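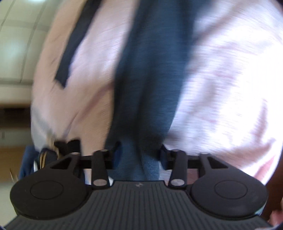 Notes on the Friday reading group, February

We finished the second part of the Psalms of Ascent on Friday evening, which leaves Psalms 128 to 134. I keep these notes mostly for the people who miss a week, so they are short on atmosphere.

Format first. We read each psalm aloud twice, in two translations, and leave a gap of silence between readings. The second reader should wait for the silence to end. Last month we ran the readings together to save time, and the discussion got noticeably thinner. Chidubem Tamuno suggested going back to the old way and I agree with him.

Most of the evening went to Psalm 126. The Hebrew verbs in the opening line can be taken as past or as future, and English versions split on this. If the restoration has already happened, verse 4 is a request for a repeat. If it has not, the whole psalm is a request. I lean toward the past reading, mainly on the strength of "we were like those who dream," but the grammar alone does not settle it.

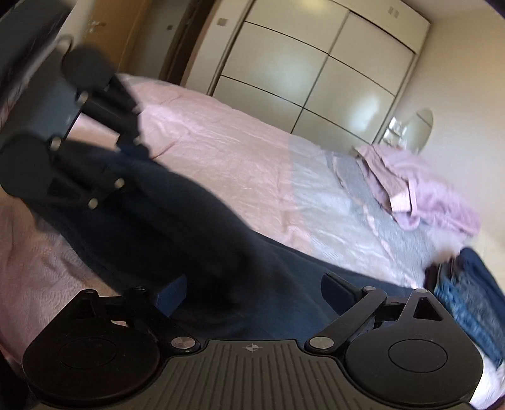
Psalm 127 took less time. The question was whether "he gives to his beloved sleep" means that God gives sleep, or gives to them while they sleep. Both have old support. The second fits better with the complaint about rising early and eating the bread of toil, and several people had never met it before.

I have typed up the cross-references as a single file. It runs to 20 pages, mostly because I kept the full text of each verse in place of the citation alone. Print it double-sided.

Practical items:

Start time stays at 7:30 p.m. The side door is open from 7:15.

Next reading is Psalms 128 and 129. Read 129 with the plowing image in mind — verse 3 is odd and worth ten minutes by itself.

Bring back the borrowed commentaries if you are done with them. Two are still out.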